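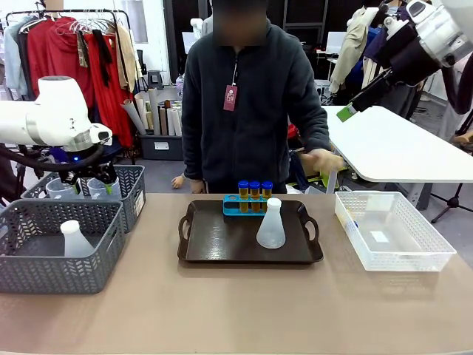

Sillgate tests two-armed robots for people who are thinking of buying one and would like to hear from somebody who isn't selling it. We don't make robots, we don't take commission, and we have talked more customers out of a purchase than into one. Most of what we do is dull bench work. A tray goes on the table with a rack of three capped test tubes and a plastic flask, there are baskets on the left with another flask and beakers, and the arms are asked to deal with it. Lab tidying is what half the brochures promise at the moment, so lab tidying is what we spend much of our week on. Screw caps and narrow-necked flasks are where a lot of the promises go quiet.

Who we are

The firm was started by Pin-yu Leung and Chun-hung Fung, who met at Botlow, a packaging company that had bought a robot cell on the strength of a very good video. Pin-yu ran the line it was meant to speed up. Chun-hung was brought in to find out why it hadn't. His report ran to 8 pages and the board read the first one. The cell is still there, under a sheet, and the two of them left the following December.

There are eight of us now. Four come from maintenance, two from hospital labs, one from insurance, and one used to write brochures for a robot maker and is very useful for telling us what the wording means. "Up to" is her favourite.

What we offer

The standard bench trial is 200 runs of a task you choose, on our table, with your objects or the nearest we can buy. You get the raw log, all the footage and a written opinion. If the arm needed a person to step in, that run is marked as a failure, even if the seller's engineer says it was nearly there. We have had some long phone calls about nearly there.

The long trial is 965 runs. It's an odd figure and people ask about it. It was what fitted into the first contract we had, with Wusimen, and we kept it so that later results could be set beside the early ones. A rounder number would look better on the price list.

We also read quotes. Send us the one you've been given and we'll tell you what has been left off, usually the grippers, the training or the yearly service charge. A quote reading costs less than a trial and for quite a few people it's all they need.

What we think of the robots

Better than they were. Two arms working together will do things on a bench that we would have laughed at when we started. We remain doubtful about any claim that a robot can "learn your lab" in an afternoon, and about success rates given without the number of tries. A demonstration is one good run, picked by the person selling it – we have done demonstrations ourselves and we know how many takes there were.

We don't publish a league table. Sellers ask for one, mostly those who expect to be near the top. A robot that is hopeless with flasks may be perfectly good at sorting clothes, and a single score would hide that.

What we can't tell you

Whether it will pay for itself. That depends on your wages, your floor space and how patient your staff are. We also don't do safety sign-off, and a good report from us should not be waved at an inspector. Sandhu, the software we log runs with, is our own and isn't for sale, though customers can have a copy of the viewer to go through their results.

As of October 2022 we have logged 1,244 hours at the bench. Visitors are welcome to come and watch by arrangement. Bring something awkward for it to pick up.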